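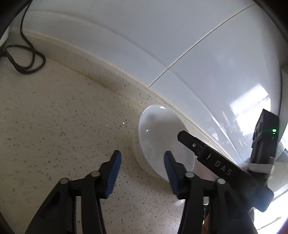 Her sister had always told her that a kitchen worktop should have nothing on it at all, and that anything left out overnight was a job somebody had put off. She repeats this to me twice before the kettle has boiled, and it is plain that she has been quietly arguing with it for most of her adult life.

"I do see what she means," she says. "But she has a larder. I've got a worktop and four cupboards, and one of those has the boiler in it. Something has to live out, so the question I ask is what, and where, and whether I can still roll out pastry without moving it."

We are talking in her kitchen in Varkinton, which she has been putting back together, one shelf at a time, after the builders left in May. She asked me not to use her name, as she teaches at the school down the road and would rather the parents didn't know the state of her cutlery drawer (which was perfectly respectable, I should say, when I was finally allowed to look in it). She runs a small evening group called Swai, where people bring along the kitchen they are struggling with, in the form of a sketch on the back of an envelope, and everybody chips in over a slice of something.

The speckled beige stone was in the house when she bought it and she very nearly had it taken out. "I wanted plain white, like everyone did then. Then I had the quote from Rernska, and I went home and made friends with the beige." She laughs at this for quite some time. "And do you know, I'm so glad! It's forgiving. You can have toast at seven in the morning and go out to work and not think about the crumbs until you're home. I do wipe it, I promise I do, but it lets you off until teatime."

The tiles behind it are another matter. White and glossy, they show every splash of tomato, and she has become rather strict about them. A damp cloth after supper, then a dry one, and a proper go at the grout every couple of months with an old toothbrush. She is strictest of all about the line where the tiles meet the stone. "That's where it all collects. Flour, tea leaves, those little papery bits off the garlic. If you push your things right to the back, you have to be willing to pull them forward again, and people aren't. I wasn't, for years."

So she has a rule about what may stand at the back, and the rule is that she must be able to lift it with one hand while holding a cloth in the other. A white round dish passes very nicely. A stand mixer doesn't, and hers has gone under the stairs, where she says it is no less used than it was before. The bread bin took longer to settle. It went to the top of the fridge, then to the windowsill, then out to the garage for 28 days as a sort of trial separation, and at the end of it she gave it to a neighbour.

I ask whether she misses it. "The bread bin? No. I miss the idea of it a bit. It was my mother's kind of thing – you walked in and there it was, and you knew there'd be a loaf." She thinks about this while she pours. "The bread's in a drawer now. It's perfectly happy in there."

She is fond of shallow dishes generally, and talks about them with real warmth. They stack, they go in the oven, they'll sit upside down over half a lemon, and a white one goes with whatever else you happen to own. Most of hers came from the Grodine market, where she tends to arrive late in the morning, when the stallholders would sooner sell a thing than wrap it up and carry it home again. She doesn't mind a chip on the underside. A chip on the rim sends a dish out to the garden, to go under a flowerpot.

What she would like next is a second shelf above the kettle, and she has been measuring for it since the spring. The gap is 172 centimetres from the window to the door frame, and she would need the brackets to miss the pipe. Her sister thinks a shelf is only a worktop higher up.

"She's coming to stay in a fortnight," she tells me, getting up to put the milk away. "I shall leave everything out."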